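Bench notebook – Kedent enclosure
2006-11-24

Started with the back panel. It went in yesterday with the last two screws missing and it buzzed all night according to Parveen, so I pulled it forward, cleaned the channel and put it back with the felt strip behind it. Quiet now. I could still push the bottom left corner in with a thumb. Left it, will see how it goes over the weekend.

The tabletop is the old one from the Skinari bench, cut down. Cut edge faces the back. Lutfa wanted it turned over because the underside is cleaner, but the underside has 17 holes in it from the previous job and I don't want to be fishing washers out of them. Wiped it down twice with a damp rag and once dry. No oil, no wax. Please don't put anything on it until we have decided about the finish.

Sebastián asked for the walls to be opened out toward the front so he can get both elbows in. Done. It costs some bench on either side and the drill press tray no longer swings all the way round – we'll have to live with that or move the press. I would move the press. Needs two people.

Front rail: re-squared against the posts, then tightened from the middle outward. The diagonals were out by 2 mm before, and now I can't find a difference with the tape. The T-nuts from Lakbridge are slightly fat and have to be slid in from the end, they won't drop in and turn like the Kumarasinghe ones. Don't mix them in the drawer. I have put the fat ones in the jar with the red lid.
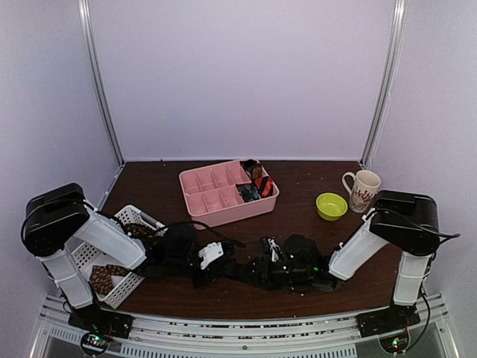

Page last changed by K. Nikolaidis, revision 17

Silver posts at the back corners stay bare. Fathima suggested painting them to match the walls, and we had a can of the same paint out for it, but the paint is going off and has a skin on it. The walls took it fine last week. It dries with a bit of lavender in it, more than the chip showed. Fine by me. Against the dark brown top it is easy on the eyes.

Part number for the wall paint is lost. The can has 3,673 written on the lid in marker, which may be the store's mix number. Parveen will ask when she goes in.

Spent so far on this enclosure: 430, mostly extrusion. The felt and the rag came out of stock.

Still to do:
– back panel, bottom left corner
– end caps for the front rail (Lakbridge says December)
– sand the cut edge of the tabletop, vacuum after
– move drill press, ask Sebastián
– return long hex key to Lutfa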